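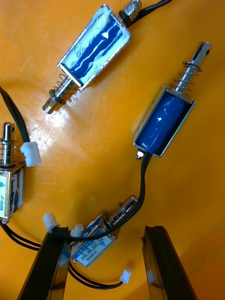 Blog > Arbeit > Automatisierung

22. September 2020 – von Mylene Ignacio
Zuletzt aktualisiert: im selben Monat

Seit Mai greift bei Skemitz der Roboter die Hubmagnete, und Rosalinda Mangubat steht daneben und entwirrt Kabel. Vorher hat sie die Dinger geprüft und eingebaut. »Entlastung« nennt das die Geschäftsleitung. Bei 305 Stück pro Schicht mag das stimmen, für die Handgelenke jedenfalls.

Mich stört etwas anderes. Wer früher hörte, ob ein Stößel sauber anzieht, soll jetzt auf eine Störungsmeldung warten – und wird dafür eine Lohnstufe tiefer geführt. Die Schulung von Brevow dauerte 20 Minuten. Auf meine Frage, wer das Prüfen künftig noch lernt, kam bisher keine Antwort.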